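Capítulo 8
De la imagen al movimiento: marcos, tiempos y planes

Contenidos del capítulo
8.1 Los marcos de referencia de una celda con dos brazos
8.2 El reloj común y las marcas de tiempo
8.3 Planificación con zonas compartidas
8.4 El agarre en recipientes con piezas mezcladas
8.5 Registro y reproducción de una sesión
Ejercicios

Conocimientos previos. El lector debe manejar las matrices de transformación homogénea (capítulo 3) y la cinemática inversa de un brazo de seis ejes (capítulo 5). El apartado 8.4 utiliza además la segmentación de instancias, que se presentó en el capítulo 7.

En los capítulos anteriores hemos estudiado cada módulo por separado. El detector recibía una imagen y devolvía una máscara, el planificador recibía una pose y devolvía una trayectoria, y el controlador seguía esa trayectoria con un error que sabíamos medir. Ahora los conectamos. Casi todas las dificultades de este capítulo aparecen en las uniones: una pose que está expresada en un marco y se lee en otro, una imagen que llega después de que el brazo se ha movido, dos planes correctos que ocupan el mismo volumen.

Como caso de trabajo usaremos la celda Hindgate. Tiene dos brazos con pinzas de dos dedos, cámaras fijas y cámaras en la muñeca, y una superficie de papel marrón dividida en rectángulos con cinta azul. Sobre el papel se colocan dos cajas azules con el fondo blanco. El programa que la gobierna se llama Prestberg y está escrito en módulos que intercambian mensajes; su código se comenta por partes en cada apartado.

Empezamos por la cámara de muñeca. Su marco viaja con la pinza, de manera que un punto de la superficie cambia de coordenadas en cada ciclo, aunque en el marco de la mesa siga quieto. Para pasar de un marco al otro hacen falta la transformación entre la cámara y la brida, que se calibra una vez, y la transformación entre la brida y la base, que se calcula con las lecturas de los encoders. Si la primera tiene un error de orientación, este crece con la distancia y se nota sobre todo en las posturas altas. 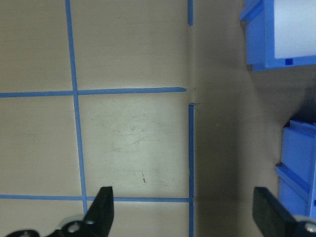

Doina Perić objetó, cuando leyó el borrador de este apartado, que los estudiantes suelen buscar el error en la calibración de la cámara cuando muchas veces está en el nombre del marco. Ella propone que ninguna función de Prestberg acepte una pose sin el identificador de su marco, y que la conversión sea siempre explícita. Hemos seguido su propuesta en todos los listados del capítulo, aun cuando los hace un poco más largos.

La cuadrícula de cinta merece un comentario. Ofrece al operador un lenguaje cómodo para indicar dónde dejar una caja, pero el software no debe tomarla como patrón métrico. La cinta se pega a mano, sus bordes son irregulares y una esquina puede desviarse varios milímetros. En Prestberg cada rectángulo es una etiqueta con un polígono asociado, y el polígono se mide con las cámaras fijas al comienzo de la sesión. La posición de la caja se estima después por separado, a partir de sus propios bordes.

El segundo asunto es el tiempo. En la configuración que estudiamos, la imagen de muñeca llega al módulo de percepción 40 milisegundos después de su captura, y la máscara está disponible 58 milisegundos más tarde. Si el programa combina esa máscara con la postura actual del brazo, la pieza aparece desplazada en el sentido del movimiento. La solución es sencilla de escribir y fácil de olvidar: cada imagen lleva la marca de tiempo de su captura, y la postura se interpola para ese instante en un búfer de lecturas anteriores. El apartado 8.2 desarrolla el búfer y discute qué hacer si falta una lectura. 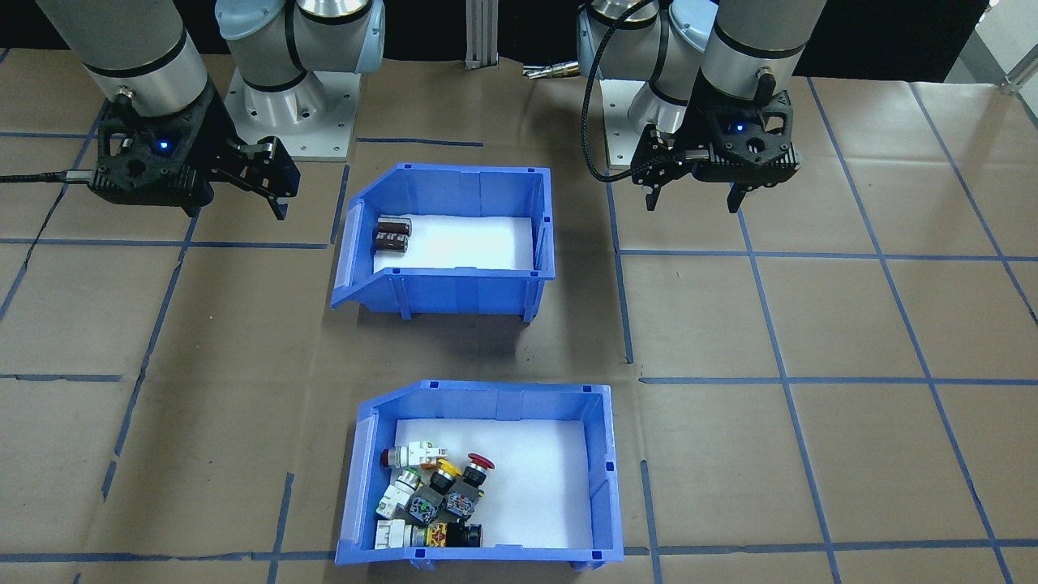 Con dos brazos, además, el búfer debe ser doble y el reloj debe ser único. Cuando cada controlador marca sus lecturas con su propio reloj, la deriva entre ambos puede pasar inadvertida durante mucho rato, y se manifiesta al final como un error de percepción que nadie consigue repetir. Por eso Prestberg rechaza los mensajes cuya marca queda fuera de una ventana configurable y escribe en el registro el motivo del rechazo.

El tercer asunto es la planificación. Dos estrategias son habituales. En la primera se considera el par de brazos como un solo mecanismo de doce ejes y se busca una trayectoria conjunta; el resultado es bueno, pero el tiempo de cálculo varía mucho de una consulta a otra. En la segunda, cada brazo planifica por su cuenta y pide permiso para entrar en las zonas compartidas. El permiso se concede por orden de llegada y caduca. Esta segunda estrategia produce esperas, y en algunos casos un bloqueo mutuo, que trataremos con un grafo de peticiones.

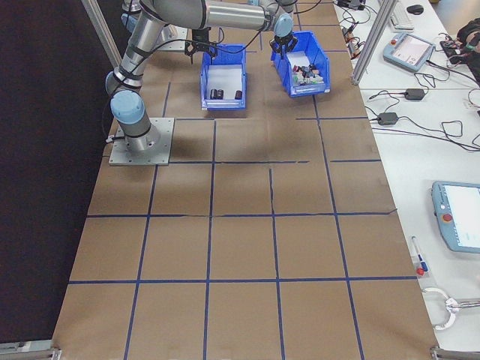 Figura 8.3. Vista general de la celda, con los dos brazos y las dos cajas azules sobre la cuadrícula.

El tamaño de las zonas es una decisión de diseño. Una zona única que cubra las dos cajas es segura y obliga a trabajar por turnos. Zonas muy pequeñas permiten el movimiento simultáneo, pero el codo de un brazo puede atravesar una zona que su pinza no ha solicitado. En Prestberg las zonas son volúmenes y la petición se calcula con todos los eslabones, también con los cables si el modelo los incluye. Las consultas se guardan para poder analizarlas después; el archivo que acompaña a este capítulo contiene 144 peticiones, y en el ejercicio 8.6 se pide encontrar las que formaron un ciclo.

Queda el agarre. Las piezas cilíndricas sueltas admiten una descripción geométrica simple, con un eje y un radio. Los pulsadores industriales amontonados son otro problema: tienen cabezas de varios colores, cuerpos de distintas formas y partes translúcidas en las que la estimación de profundidad falla con frecuencia.
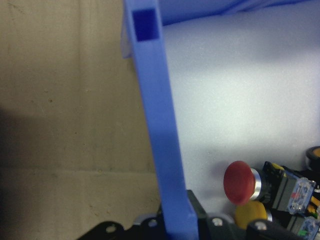

Fotografía: Panagiotis Angelovski / Archivo Wollura

Para estas piezas, el módulo de agarre genera candidatos sobre cada máscara y los ordena con una puntuación que suma tres términos: el apoyo de los dedos, la distancia libre a las paredes de la caja y la confianza de la profundidad. El tercer término se calcula solo con los píxeles de la zona de contacto. Una pieza con una parte transparente puede ser una buena candidata si los dedos la toman por su parte opaca, y un promedio sobre la máscara entera la descartaría sin motivo. El método de puntuación procede de la biblioteca Bošković, que hemos adaptado para que devuelva cada término por separado y el lector pueda cambiar los pesos.

Antes de pasar al apartado 8.1, conviene instalar el entorno de los ejercicios y comprobar que la sesión grabada se reproduce a velocidad normal. Los ejercicios marcados con un asterisco requieren una celda real o un simulador con dos brazos; los demás se pueden resolver con los archivos de registro.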